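House rules for people holding grippers

4 min read

I have been the keeper of the rulebook at Brarham since March, a job I got by complaining about the old one. The old one ran to 40 pages. It told you how to label a cable and had a paragraph on footwear, but it never said what counts as the end of a take.

So we threw most of it out. The Divton project wants 468 usable takes of small tabletop chores, done by a person with a gripper in each hand, and at that scale every vague rule comes back to bite you. Usually me.

Rule one is that every station has a number and the number goes in the log before anyone picks anything up. Rule two is that stands go on their tape. If a stand has wandered, you put it back and start the take over, even if it was your best one.
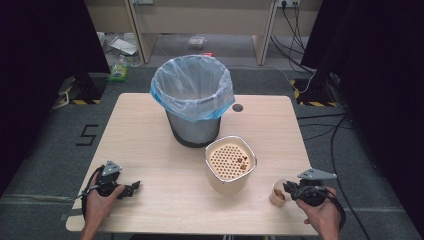 Rule three caused the fight. I wanted food tasks to use the same amount every time, weighed out. Thaweesak, our sister site, pours by eye and says kitchens are messy. They did 300 takes that way and theirs look more like life than ours do, which I have taken with great dignity. We now pour by eye too - but we write down that we did.

Rule four is the one people skip. Open both grippers fully, over bare table, and hold still before you start. It feels silly. Then you try lining up 374 recordings with no clean starting point and it feels less silly.

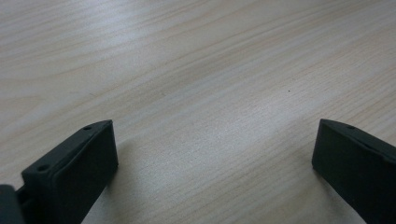 Fingers open, nothing between them.

Rule five, borrowed from Tiltness, is that you don't tidy in the middle of a take. Spill something and you carry on, mark it as a spill, and let whoever reads the log decide. I still twitch every time.

The whole thing now fits on two pages. Somebody has already asked me to add a paragraph on footwear.

6 comments
11 shares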